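Visit report: Bruvska test kitchen and cookware floor
October
By Mafalda Rocha

The Bruvska building is on the river side of the industrial park, behind the bus depot. Visitors park at the rear and sign in at the loading office. I went with Simão Falcão, who buys small appliances for Carvalho, our chain of kitchen shops. The purpose was to look at steaming and boiling cookware for the spring list and to see how the company tests what it sells.

We started at 9:30 with Rosário Tavares, who manages the product side. She gave a short introduction in a meeting room with poor ventilation and good coffee. Bruvska does not press its own steel. Bodies arrive formed and polished, and the site handles fitting, inspection, packing and product testing. The catalog has 354 live items, of which a little over half are pots, inserts and lids. The rest is bakeware and spare parts.

The spare parts store was the first stop on the floor. It is a narrow aisle with bins on both sides, sorted by diameter first and part type second. Lid knobs, collars, screws and handle brackets are all sold singly. Simão asked how many orders are for knobs alone. Rosário said they shipped 770 last year, mostly for models no longer in production. The old thread size has been kept for that reason, and a knob bought today will fit a lid from the first Dundileo line.

Handle fitting is done at two benches. Side handles on the steel bodies are attached in a jig that holds the pot upside down. Every handle is then pulled against a gauge, and a pot that shows any movement goes back. I tried one of the rejects and could not feel the play that had failed it. The operator could.

Polishing marks are checked under a long strip light. Interiors get more attention than exteriors. A fine scratch on the outside is passed as a second and goes to the factory outlet, while the same scratch inside means the body is scrapped or repolished. Arnaldo Cordeiro runs this station and showed us how a mirror interior picks up the color of whatever is near it, which makes judging a stain under warm light unreliable. His strip light is a cool white for that reason, and he turns each pot a full circle before he passes it.

The test kitchen is upstairs. It has three sinks along one wall, open shelving for cookware, and work tables that are covered with plain cloth when pots are being handled. Beatriz Figueiredo, who plans the food tests, went through the standard loads with us. Her list is short and has not changed much: buns for steam, corn on the cob for boiling, eggs, rice and one root vegetable. She chose them because they show different faults. A steamed bun shows uneven steam on its surface, and the pleats on top hold water if the lid drips. Corn is long and rigid, so it shows whether the usable width of a pot matches what the box claims. 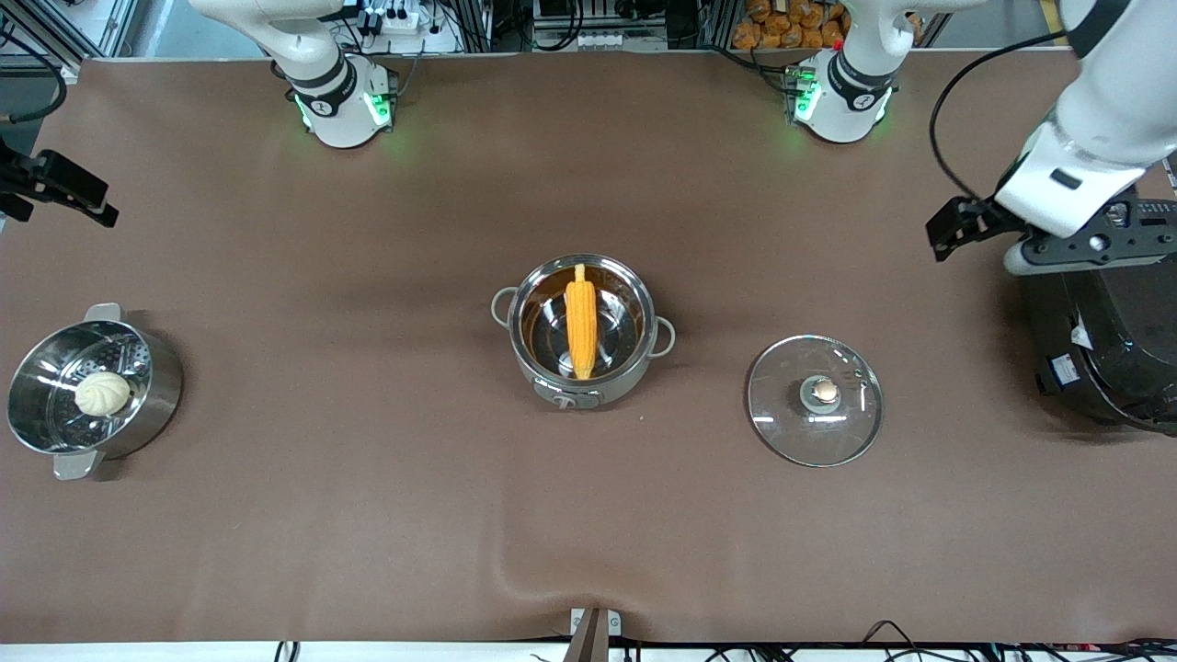 The width question took up more of the morning than I had expected. A pot sold by capacity says little about what can lie flat in it. Beatriz keeps a chart with the inside diameter at the base, the inside diameter at the rim, and the longest straight item that will go in at an angle with the lid closed. Simão asked for a copy. At Carvalho we print capacity and rim diameter on the shelf ticket and nothing else, and we get returns from customers who wanted to cook corn whole.

Steamer inserts were the second subject. An insert with holes in the wall as well as the floor lets steam in from the side, and Beatriz prefers that pattern for a single layer of buns. The drawback is cleaning. Dough and starch collect in the wall holes and a flat brush does not reach them well. Bruvska used to pack a small round brush with each insert and stopped when the supplier closed. I suggested they find another.

Glass lids were covered more quickly. The test is a plain one – heat the lid over a boiling pot, lift it, set it flat on a cloth, and look at the rim after it has cooled. They also check that the knob can be held without a towel after a set time at the boil. The set time is 3 minutes, which I think is too short. A household pot of corn runs longer than that, and I said so. Rosário wrote it down.

We also looked at electric pots with the control at the base. The difficulty there is washing, as most customers will put the whole thing under a tap whatever the booklet says. Breslow, who supply the competing model we already stock, print the warning on the pot itself. Bruvska prints it in the booklet and on a paper tag that comes off on the first day. Simão prefers the Breslow approach and I agree with him.

Lunch was at 12:30 in the canteen. Soup, bread and a rather good fish stew.

The afternoon was packing and stores. Pots go out nested where the handles permit, with a card ring between each body. Lids are packed separately, on edge, in slotted cartons. The packers told us that lids laid flat in a stack break more often – the load ends up on the knob of the one underneath. Our own warehouse stacks them flat, and I will raise it with the team there.

Points to follow up:

Chart of usable widths, to be sent by Beatriz.

Price for the large steamer set at a first order of 495 units, delivered in two lots.

Whether the spare knobs can be supplied to our shops on a card, with the thread size printed on the front.

Round brush for the inserts, either packed with the set or sold beside it.

We left at 3:45. The road past the depot is closed to cars from four, and anyone visiting in the afternoon should ask for the north gate to be opened.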